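3. Shared tables and the storage of small items

3.1 Setting

The study looked at how people in small shared workplaces decide where to put things that belong to no one in particular. Tape, cups, trays, packing boxes and the like were treated as one class, which we call common items. Most earlier work on office clutter deals with personal desks. Tables that are used by whoever needs them have received much less attention, although they are found in almost every workplace with more than a handful of staff. Figure 4 shows three tables of this kind.
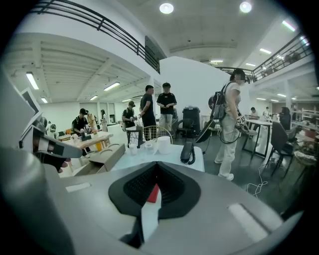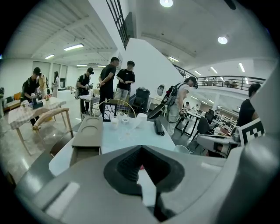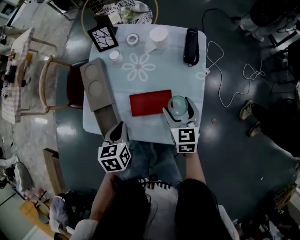

Figure 4. Shared tables with common items on or beside them. Left to right: white table with paper cups, tape and a desk telephone; white table with a tray, clear plastic cups and tape; light blue square table with a glass bowl and a red tray.

The main sites were the Flidcombe building, which holds offices and light workshops on two floors, and the Brennan annex, a single-story building with one long room and a kitchen. Both were occupied throughout the study by the same tenants. Neither site had a written rule on shared surfaces when the work began. At Flidcombe a notice about food had been put up in the kitchen some years earlier, but it did not mention tables outside the kitchen, and most of the people we spoke to did not remember it.

3.2 Method

We logged the contents of 14 shared tables at the end of each working day for 70 days. A table was included if it had no assigned user and if at least three people had used it in the week before the study. Meeting room tables were left out. They are cleared on a schedule by cleaning staff, and the contents at the end of the day say little about how the people who use the room behave.

Each item on a table was entered on a sheet with a short name, its place on the table (near edge, far edge, middle or end), and whether it had been there the day before. Items were not tagged or marked. We considered small adhesive labels in the pilot and dropped them after several users asked what the labels were for and began to move labeled items back to where they had found them. As a result, two similar items could not always be told apart from one day to the next. Where this happened, the entry was coded as "same kind present" and kept out of the counts of length of stay.

Boxes were a problem from the start. An open cardboard box may be an item, a container for other items, or trash waiting to be taken out, and it may change from one to another in the course of a day. We entered a box as an item if it was on the table and as part of the surroundings if it was on the floor. This rule is crude, but it could be applied the same way by every recorder. A box that was partly on a table was entered as on it.

The sheets were typed up weekly using Simis, a record-keeping program already in use in our department. Its list of item names was fixed at the start of the second week. Names that came up later were added to the closest existing group, so that "bowl" and "dish" were merged and all kinds of disposable cup were entered together. Tape was kept apart from other stationery, since it was by far the most frequent entry in that group.

In addition to the sheets, we handed out a one-page questionnaire in June to all regular users of the two buildings. It asked which shared tables the person used, who they thought was in charge of each one, and what they would do if they needed the table and found it full. The form was anonymous. Space was left at the bottom for comments, and more than half of those who returned it wrote something there.

3.3 Length of stay

The full log contains close to 400 separate items for which a length of stay could be worked out. Most left the table quickly. The typical item was gone by the end of the second day, and this held for both sites. A smaller group stayed for weeks. Items in this group were rarely in use when recorded, and they were more likely than others to be at the far edge or at one end of the table.

Place on the table was a better guide to length of stay than the kind of item. A roll of tape in the middle of a table was usually gone the next day. A roll of tape at the far edge tended to remain, and other small items tended to collect beside it. We saw this at both sites and on tables of different sizes. It was weaker on square tables, where people sat on all sides and no edge could be called the far one. For those tables the recorders used the edge closest to a wall, and the choice may have blurred the result.

Containers behaved differently from other items. Trays and bowls had a longer stay when they held something, even if what they held changed from day to day. Empty trays were taken away sooner, except at the Brennan annex, where the nearest cabinet was in the kitchen and people had to cross the whole room to reach it. Several comments on the questionnaire brought up this walk. One respondent wrote that the table was "the closest thing we have to a shelf."

Disposable cups deserve a note of their own. A stack of unused cups was treated by users as a supply and left alone. Single cups were treated as trash, but only by people who had seen them being used. Others left them in place, and wrote on the form that they could not tell if someone was coming back. The two kinds of entry were merged in the item list, as described above, and the difference shows only in the recorders' written notes. A later study should keep them apart.

3.4 Who clears the table

Answers to the question about who was in charge differed a good deal between the buildings. At Flidcombe most people named a group or a room ("the workshop," "the people by the window"). At Brennan most left the line blank or wrote that everyone was. The tables at Brennan were nevertheless cleared more often, at least during the first half of the study. We have no firm account of this. The long room is used for lunch on most days, and a table that has to be used for eating is cleared at least once whatever people believe about who should do it.

When asked what they would do on finding a table full, the largest group said they would push things to one side. Fewer said they would put things away, and very few said they would ask. The log agrees with this. Clearing in the sense of removing everything was rare, and what the recorders saw most often was a group of items that had moved together toward one end – the same items, in much the same order, a short distance from where they had been.

Pushing has a cost that users did not mention. Each time a group of items is moved in this way it becomes less clear who put them there, and the next person is less likely to take any of them away. On two of the tables the end section went out of use altogether. Chairs at that end were taken to other tables, which made it still less likely that the space would be cleared.

3.5 Comparison with the Stikirico survey

The only earlier survey with a similar design is the one carried out at Stikirico in 2000, which covered a larger building but a shorter period. It found a longer typical stay than ours. The difference may come from the way items were counted: in that survey, anything still present at the end of the week was given a full week's stay, even if it had arrived the day before. When our own entries are coded in the same way, the gap closes to less than a day.

The two sets of results agree on place. In both, the ends of long tables filled first and were cleared last. The Stikirico report puts this down to lighting, the ends of its tables being farther from the lamps. Our sites are evenly lit from the ceiling, so lighting cannot be the whole explanation. Distance from the chairs seems more likely to us, but the sheets did not record where the chairs stood on each day, and we can't test it with the present data.

3.6 Limits

All entries were made at the end of the day, and items that came and went between visits are missing. The recorders were known to most users by the third week. Some users said they had tidied up before a visit, and we have kept those days in the log. The two buildings are also alike in age and in the kind of work done there. The results should not be carried over to schools or to places open to the public, where shared tables are used by people who may never meet.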